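Bruludo Desk Riser and Pencil Box Set: Set-Up Guide
Section 3: Laying out the desktop

4 min read
12 shares

Assembly is behind you. The riser is upright, all its legs touch the table at the same time, and the leftover screw has been put in a drawer with its ancestors. What remains is deciding where things go, a job most people finish in one minute and regret until October.

3.1 Before you start

Clear the work surface completely. "Completely" includes the mug. Wipe the wood with a barely damp cloth and let it dry before setting anything down.

Note: The riser is rated for 200 ounces spread evenly across the top. A calculator and a pair of staplers will not trouble it. A person changing a light bulb will.

3.2 Placing the riser

1. Set the riser at the back of the table, long side facing you.
2. Leave a gap behind it for cords. If your power strip lives at the back edge, keep it reachable. You will want the switch someday, and it will be during a phone call.
3. Press down on each corner in turn. If the riser rocks, go back to Section 2 and be honest with yourself about step 5.

Caution: Do not drag a loaded riser by its wire legs. Unload it, lift it, put it down, load it again. Yes, every time.

3.3 Loading the riser

1. Put the calculator in the middle, display toward the chair.
2. Put a stapler on each side. Owners of one stapler may skip half of this step.
3. Turn the staplers front to back so they take up less width.
4. Stand any plant beside the riser, off the top. Water finds calculators. A snake plant suits this spot well, as it puts up with the kind of care offices provide.

3.4 Opening the pencil box

1. Lay the box in the center of the table with the latch facing you.
2. Lift the tab with a thumb. Do not pry it with scissors, even though they are right there.
3. Fold the lid all the way back until both halves rest on the wood.
4. Keep the scissors and pencil to the right of the box until you are ready to load the tray. Left-handed owners should reverse this and accept our apologies.

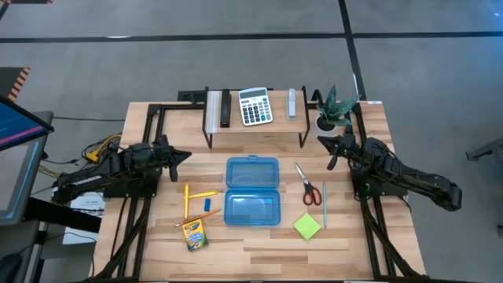

Can the pencil box be stored on top of the riser?
Closed, it can go wherever there is room for it. Open, it belongs on the table, where the lid can lie flat and the hinge isn't carrying any weight.

3.5 Loading the tray

1. Pencil first, lengthwise, along one side.
2. Scissors next, closed, if they fit. If the lid won't shut over the handles, the scissors live elsewhere. Leaning on the lid does not change its dimensions. Man-sik Seo in our Revthorpe office leaned on one for most of an afternoon and can confirm.
3. Shut the lid and press near the latch until it clicks.

Caution: The hinge was tested for 2000 openings. Idle clicking during meetings counts toward the total.

If the latch arrives cracked, write to Budarico customer service with the number printed on your packing slip. Please don't send us the box. We have boxes.

Continue to Section 4: Cord clips

3 comments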